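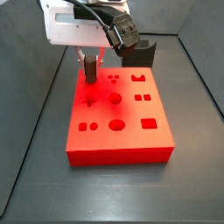
The peg and the people who used to place it

I work in the kitting room at Turcotte, in Bevton, where we pack small parts into fitted trays. In October a robot arm takes over one of our benches. For now it practices on a child's puzzle, and I have spent enough breaks watching it to have an opinion. 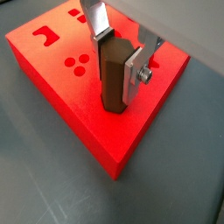 The brown peg in the gripper, with the red board below.

Management says no one will lose a job, and I believe them. Turcotte has 71 people and can't fill the night shift as it is. My complaint is about what the work turns into. A packer used to own a tray from start to finish. Under the new plan, one person watches three stations and clears faults. 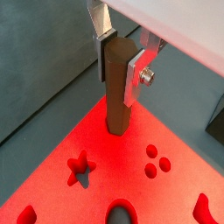
Crescencio Ochoa trained me, and he taught by feel. He could tell a bad insert with his eyes on the clock. I thought of him when I saw the peg held upright over a star and a cluster of three ovals. A beginner stops at that point too – it's where you learn the job. If the machine gets all of those moments, the next hire gets none of them.
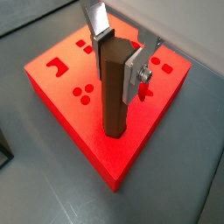
WORK AND PAY

The Tarthorpe plant made this change before us. Its packers became "attendants" at the same rate, with 695 trays a shift to answer for. I'd ask for two things here. Pay attendants for what they're responsible for, and keep one hand bench open so new people can learn on it. The bench by the loading door would do.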